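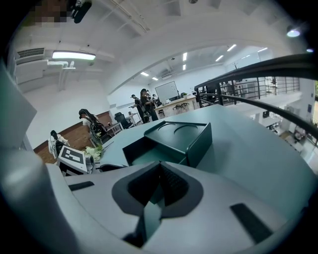 I have been arguing for years that the best thing you can put in an office is a tray, and I'm not going to stop now. I mean a real tray, with walls, that lives on a table everybody walks past. Give me a green one over a gray one any day, dark green if you can find it, with a couple of round hollows on top where small stuff can settle and an open front like a little drawer. Set it on a plain teal-gray tabletop and your eye goes right to it. Put some white flowers nearby with their leaves still on and I'd happily walk across a room just to drop my keys there!

My conversion happened at Zekach, where I worked on the second floor in a long room with more desks than drawers. Everyone there was organized in private and a mess in public. Inside people's desks you'd find beautiful rows of pens and folders, and then out on the shared table there would be tape, three chargers, somebody's badge, a stack of mail from June, and a spoon. We had a cabinet for all of it. The cabinet had labels and doors that closed, and I can't remember one person opening it to put something away.

Then Hyun-seo Kong brought in a tray from home and put it down in the middle of the mess. She didn't send an email about it. By four in the afternoon the tape was in it, and the badge, and by the next morning so was the spoon. I was delighted. I went around telling people about it as if I'd seen a comet.

Here is what I think is going on. A cabinet asks you to make a decision, walk over, open a door and pick a shelf. A tray asks you to let go of the thing in your hand. The walls matter more than you'd guess, too. A flat tray is only a different color of table, and stuff drifts off it. Raise the sides even a little and there is an inside and an outside, and people respect an inside. I've watched the same folks who will leave a stapler on a chair lean over a desk to get it back inside those walls.

I feel just as strongly about hollows. Those shallow round dips you find in some trays look like decoration, and plenty of people would leave them out to save a little money. Please don't! A dip is where the coins go, or the paper clips, or the one tiny screw that belongs to something important. On a smooth surface a screw is gone by lunch. In a dip it will wait for you.

The open front is where I lose people. My friends who love lids (I have several, and we still eat dinner together) say an open front lets in dust and shows your clutter to visitors. Sure it does. I like that it shows. When I can see the clutter, I know when it's time to clear it, and I'd much rather wipe out a box now and then than dig through a closed one looking for a charger that left the building last winter. Dust is a cloth and ten seconds.

I did go looking for the expensive version, in case I was missing something. Midance makes a desk set for $175 that comes in six pieces, all of which have to be lined up or they look wrong. It's handsome. I borrowed one for a month and spent a good part of that month lining it up. Vekholm has a wall system at $539, and I can see it working in a garage, but you need a free wall, and in most offices the free wall is already a whiteboard. The tray I finally bought came from Morais, cost $59, and has been moved between four desks without anybody needing a screwdriver.

A word about where to put it, as I've gotten this wrong plenty. Don't put it on your own desk, or it becomes yours and other people will be too polite to use it. Don't put it in the kitchen, where it will fill up with sauce packets. It wants a table near where people already stand around and talk, off to the side of the traffic but within arm's reach. People stand there holding things. They'd love to put them down.

And do get the flowers, or a small plant, or anything green and alive. I used to think of this as fuss. Then I noticed that a table with something growing or blooming on it gets treated better — fewer cups left behind, fewer mystery cables, and now and then somebody wipes it down without being asked. Grocery store flowers are fine. Mine are usually daisies, and they usually last until I've forgotten which week I bought them.

The spoon, by the way, stayed in Hyun-seo's tray for as long as I worked at Zekach. We all used it for yogurt and put it back.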